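Kilten Self-Adhesive Marble Film for Tables and Worktops

Maker: Ziveck
Sold and shipped by: Rizk Home Surfaces, Bristholm
Price: 19.00 per roll, tax included
Color: white with soft grey veins
Finish: satin
Width of roll: 2 feet
Length of roll: 173 inches

Kilten film is a covering for old tables, shelves and worktops which are still strong but do not look nice anymore. It gives the look of white marble without the weight and without the price of the stone. You cut it with a normal knife or good scissors, you remove the paper from the back and you press it on the surface. No glue is necessary.

The veins are printed in a long pattern, so the same vein does not come back every few inches. We ask customers to look at the full roll on the floor before the first cut. Maybe there is a part which you like more, and this part you can keep for the middle of the table.

The satin finish reflects less light than our gloss film. For a work table with a lamp over it we recommend the satin. Small scratches are also less visible on it. 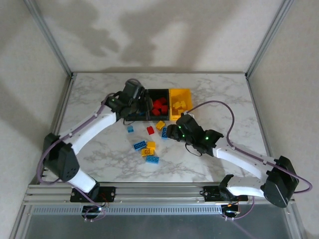 Where you can use it

The film holds well on painted wood, melamine, glass, smooth metal and most hard plastics. It does not hold on raw wood, on brick, on oiled surfaces or on fresh paint. New paint must dry for two weeks before you put the film.

It is good for desks, hobby tables, children's tables, the inside of cabinets and window sills. In the kitchen it can be used on the worktop, but not beside the stove. Please do not put hot pots directly on it. The film can stand heat up to 211 °F for a short time only, and after this the edges begin to lift.

How to apply

1. Wash the surface with warm water and a little dish soap. Rinse it and let it dry completely.
2. Fill holes and deep scratches. The film is thin and shows everything that is under it.
3. Cut the piece one inch larger on every side.
4. Remove a small strip of the backing paper and fix the short edge first.
5. Pull the paper slowly with one hand and press with the other hand, from the center to the sides. A felt scraper is included in the box.
6. If there is a bubble, make a hole with a needle and push the air out.
7. Warm the corners with a hair dryer, fold them under and press for one minute.

Cleaning

Use a soft cloth and a mild cleaner. Coffee and tomato sauce should be wiped the same day. Do not use steel wool, acetone or bleach.

Delivery and returns

Orders before noon leave our Bristholm warehouse the same day. An unopened roll can be returned in 30 days. Cut rolls we cannot take back, but we send a small sample free of charge if you write to us first.

The grey of the veins became a little lighter with the production of last October. If you need to match an older roll, please tell us the number on the end of the cardboard tube.

Page updated Friday, March 2, 2018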